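2020年9月23日　家庭系繊維製品の回収と再使用に関する報告会　発表者用原稿

投影資料の番号は各節の見出しに付した。括弧内は発表者への指示であり、読み上げない。配布資料は受付で渡し済みである。

## スライド1　表題

本日はお集まりいただき、誠にありがとうございます。Helby地区繊維回収協議会より、家庭から排出される衣類およびタオル類の回収状況と、今後の運用の見直しについてご報告申し上げます。

本報告では、まず回収の仕組みを簡単に確認し、次に回収品の質と受入基準、続いて住民アンケートの結果、最後に来期の変更点を申し上げます。ご質問は最後にまとめてお受けしますが、用語についてのご確認であれば、途中でも構いませんのでお申し出ください。

（マイクの音量を確認。後方の席に聞こえているか一度尋ねる。）

## スライド2　回収の仕組み

現在、地区内には17か所の回収拠点がございます。公民館、集合住宅の集会室、商店の軒先など設置場所はさまざまで、開設時間も拠点ごとに異なります。お手元の一覧表をご参照ください。一覧表のうち網掛けの拠点は、屋外に回収箱があるため、雨天時には受付を休止いたします。

拠点に出された品物は、Heywoodの選別所に集約いたします。選別所では、再び着用または使用できるもの、裁断して工業用の布として利用するもの、反毛原料とするもの、いずれにも適さないものに分けます。反毛とは、布をほぐして綿状の繊維に戻す工程を指します。ご存じの方も多いと存じますが、初めてお聞きになる方のために申し添えます。

反毛原料の引き取りは、引き続きTrunow社に委託しております。契約の更新手続きは6月に完了しており、引き取りの条件に大きな変更はございません。ただし、梱包の方法については先方より要望があり、素材の異なるものを同じ包みに入れないことを徹底することといたしました。

（ここで一覧表の訂正を口頭で伝える。北側集会室の開設時間は、正しくは午前のみ。）

## スライド3　春の休止と再開

今年の春は、感染症の拡大を受けまして、地区内のすべての拠点で3か月間受付を停止いたしました。休止期間中、ご家庭で品物を保管していただいた皆様には、多大なご不便をおかけいたしました。改めてお詫びと御礼を申し上げます。

再開にあたりましては、持ち込みの際のマスク着用、拠点での滞在時間の短縮、受付台の消毒をお願いしております。また、選別所では、到着した袋を一定期間置いてから開封する手順に改めました。このため、持ち込みから仕分けまでに従来より日数を要しております。

再開直後は、保管されていた品物が一時に集中し、一部の拠点では回収箱に収まらない袋が通路に置かれる事態となりました。通行の妨げになるとのご指摘を複数いただいております。当該拠点では臨時に回収便を増やし、現在は平常の状態に戻っております。

（通路の件は質疑でも取り上げられる見込み。経過の詳細は手元資料の後半を参照。）

## スライド4　受入基準の考え方

続きまして、受入基準についてご説明いたします。

これまでの案内では「洗濯済みで、破れや汚れのないもの」という表現を用いてまいりました。簡潔ではございますが、実際の窓口では判断に迷う場面が少なくありません。たとえば、持ち主の氏名が書かれたタオルは出してよいのか、裾を詰めたズボンはどうか、企業名の入った作業着はどうか、といったお問い合わせが繰り返し寄せられております。

このうち氏名の記入につきましては、学校や施設でご使用になった品物に多く、記入があること自体を理由にお断りすることはございません。ただし、個人の情報が第三者の目に触れることを望まれない場合は、お出しになる前に該当部分を切り取るか、布用の塗料などで消していただくようお願いいたします。切り取ったものは再使用には回せませんが、工業用の布としては十分に利用できます。
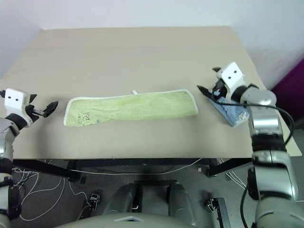

裾上げや袖丈の直しがある衣類は、縫い目がしっかりしていれば受け入れます。作業着や制服については、身分の誤認につながるおそれがあるため、再使用の対象から外し、裁断のうえで利用いたします。この扱いは以前から変わっておりませんが、案内に明記していなかったため、拠点によって説明が異なっておりました。来期の案内には文言を加えます。

タオル類に関しましては、未使用品でなければ受け付けないと理解しておられる方がいらっしゃいます。使用済みであっても、洗濯が済んでいれば差し支えございません。吸水性の落ちたもの、縁のほつれたものも、裁断用としてお受けいたします。

お受けできないものとしては、湿ったもの、油や塗料の付着したもの、ペット用に使用したもの、綿の入った寝具、電気毛布の類がございます。湿った品物が一点混じるだけで、同じ袋の中身すべてにかびが広がることがあります。雨の日の持ち込みは、できるかぎりお控えください。

（基準の文言を読み上げた後、少し間を置く。筆記している参加者が多い場合は繰り返す。）

## スライド5　表示の確認と仕分け

選別所における表示の確認について申し上げます。

衣類には、繊維の組成や取扱方法を示す表示が付いております。仕分けの担当者はまずこの表示を確認し、綿の割合が高いものを優先して裁断用に回します。綿の布は吸水性に優れ、工業用の拭き布として需要が安定しております。一方、ポリエステルを多く含む布は、この用途にはあまり向きません。

表示が切り取られている品物は、手触りや織り方から判断することになり、時間を要します。肌に当たって不快であるとの理由で表示を切り取られる方もおられ、それ自体はやむを得ないことと存じます。お出しになる段階であえて切り取る必要はございません、という程度にご案内いただければ幸いです。

デニムの扱いについても、ご質問がございました。厚手の生地は拭き布には適しませんが、着用できる状態のものは再使用の引き合いが多く、傷みのあるものも手芸用の端切れとして求められることがあります。ボタンや鋲は選別所で外しますので、ご家庭で取り外していただく必要はございません。ポケットの中身だけは、必ずご確認をお願いいたします。硬貨、鍵、紙類のほか、使い捨ての懐炉が残っていた事例もございました。

品物の畳み方に決まりはございません。ただし、ひもで強く縛られた束は、ほどく作業に手間がかかります。透明または半透明の袋に入れ、口を軽く結んでお持ちください。

（袋の見本を示す。見本は演台の下に用意。）

## スライド6　記録の方法

拠点ごとの受付記録は、昨年度まで紙の台帳に記入しておりましたが、今年度より記録用の仕組みであるWivarに移行いたしました。拠点名、受付日、袋の数、気づいた点を入力する簡素なものでございます。

移行に際しては、入力端末の不足と、操作に対する不安の声がございました。端末を置くことが難しい拠点では、従来どおり紙に記入していただき、選別所で入力しております。紙の様式も今後しばらく廃止はいたしません。

記録の活用についても触れておきます。気づいた点の欄には、「寝具の持ち込みあり、持ち帰りを依頼」「案内の文字が小さいとの意見」など、窓口の実情がよく表れております。次のスライドでご紹介するアンケートの設問も、この欄の記述を基に作成いたしました。

なお、Wivarには住民の皆様の氏名や住所は入力しておりません。個人情報の管理についてご懸念をお持ちの方には、その旨をお伝えください。

## スライド7　住民アンケートの結果

アンケートは地区内の2,000世帯に配布し、900世帯からご回答をいただきました。回収率は45パーセントでございます。ご協力くださった皆様に厚く御礼申し上げます。

回答の傾向を申し上げます。拠点の存在はおおむね知られておりましたが、受入基準の内容まで把握しておられる方は限られておりました。利用しない理由としては、「出してよいものかどうか分からない」「開いている時間に行けない」という趣旨の記述が目立ちました。

自由記述欄では、回収後の品物がどうなるのかを知りたいとのご意見を多くいただきました。現行の案内には行き先の記載がございません。説明が不足していた点は率直に認め、改善いたします。

一方で、「着られるものは海外に送られると聞いたが、現地の産業に影響はないのか」という踏み込んだご質問もございました。当協議会が扱う再使用品は、現在、国内の販売会と福祉施設への提供に限っております。反毛原料については、Trunow社が国内の工場で加工していることを確認しております。ただし、加工後の製品がどこで使われるかについては、すべてを追跡できているわけではございません。この点は正確にお答えする必要があります。

（追跡の限界について問われた場合、推測で補わないこと。確認のうえ後日回答する旨を述べる。）

## スライド8　来期の変更点

来期の変更点を申し上げます。

受入基準の案内を改訂し、判断に迷いやすい品物を一覧の形で掲載いたします。文字を大きくし、色の区別だけに頼らない表記といたします。試し刷りを会場後方に置いてございますので、お帰りの際にご覧ください。読みにくい箇所がございましたら、余白に直接ご記入いただいて差し支えございません。

開設時間につきましては、夕方の受付を一部の拠点で試行いたします。対象の拠点は調整中であり、本日の時点ではお示しできません。決まり次第、掲示板と回覧でお知らせいたします。

また、Heywoodの選別所の見学を再開する方向で準備を進めております。一度にお入りいただく人数を抑える必要があるため、事前のお申し込みをお願いすることになります。作業中の区域では、足元の台車にご注意いただき、つま先の覆われた靴でお越しください。学校からのお申し込みについては、別途ご相談を承ります。

## スライド9　質疑応答

（想定される質問と回答の要旨。）

**回収箱に夜間、袋が置かれている件について**
開設時間外の持ち込みはお断りしております。掲示を改めるとともに、該当拠点の管理者と照明の設置を協議中です。費用の負担については未定とお答えする。

**着物や帯は対象になるか**
お受けいたします。湿気を避け、ほかの衣類と袋を分けてお持ちいただきたい旨を添える。

**靴、かばん、帽子について**
帽子のみ受入の対象です。靴とかばんは来期も対象外といたします。革製品の処理先が確保できていないことを説明する。

**販売会の予定について**
次回の開催は未定です。会場の換気と入場の方法を検討しております。

**収益の使途について**
販売会の収益は、回収便の運行費と袋の購入費に充てております。決算の詳細は配布資料の末尾に掲載しておりますので、該当する頁をご案内する。

（質問が途切れた場合は、案内の試し刷りへの記入を改めてお願いする。終了時刻を過ぎたときは、残りの質問を用紙で受け付ける。用紙は出口脇の机に置く。名札の返却も忘れず案内すること。）

Helby地区繊維回収協議会　事務局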